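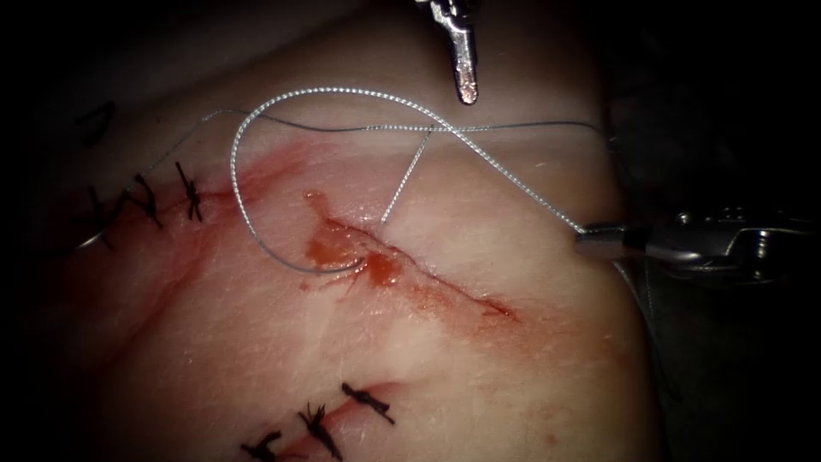
Figure 1. Fixed-camera view of the test tissue, with the central incision being sutured.

Dravham Suturing Study: Progress Report to the Tomel Fund
Reporting period ending November 2024
Prepared by Suleiman Tamuno, Iverport

1. Status

Work package 2 (learning from demonstration) is in progress. Work package 1 (demonstration recording) is complete apart from the curved-wound set, which was moved to the next period. No change to the budget is requested.

2. Method

The controller is trained on teleoperated demonstrations of interrupted suturing. Each demonstration is split into 5 stages: needle pickup, insertion, pull-through, knot, and cut. A separate policy is trained for each stage, and a small classifier decides when to pass control to the next one. The earlier design used a single policy for the full stitch. It was dropped after it repeatedly started the knot before pull-through was finished.

Two views are supplied to the policy. The fixed view covers the whole work area and gives the position of both instruments relative to the wound. In Figure 1 it also takes in the large loop of braided thread between the instruments and the black interrupted sutures in the neighboring incisions. Loose thread is the main source of error at this stage of the work. Where a strand crosses itself, the tracker can assign the two sides of the crossing in the wrong order, and the pull direction is then wrong as well.

The wrist view is used for short-range decisions, mainly thread exit points and knot position. Resolution at the tissue surface is much higher, but a fingertip can cover a large part of the image.

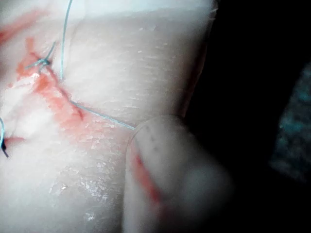
Figure 2. Wrist-camera view. Blue-green thread and a small tied knot at the stained incision; gripper fingertip at right.

Red staining spreads well beyond the cut in Figure 2 and is also present on the fingertip. Color alone is therefore a poor cue for the wound edge. The segmentation model was retrained with stain as its own class, and false edge detections fell in the held-out set. Bright reflections from the tissue are still misread as thread in places.

3. Results

Pull-through is the strongest stage. Knot placement is acceptable on straight incisions when the free thread is short. With long free thread the operator had to take over in 3 of the last 7 trials, each time during loop formation. Fashola, the thread-tracking module, is being revised to keep both possible orderings at a crossing until the next wrist image is available.

4. Next period

Revised tracker to be integrated by January. Curved-wound recording follows. The tension sensor remains on order, and tissue tearing will be scored by hand until it is fitted.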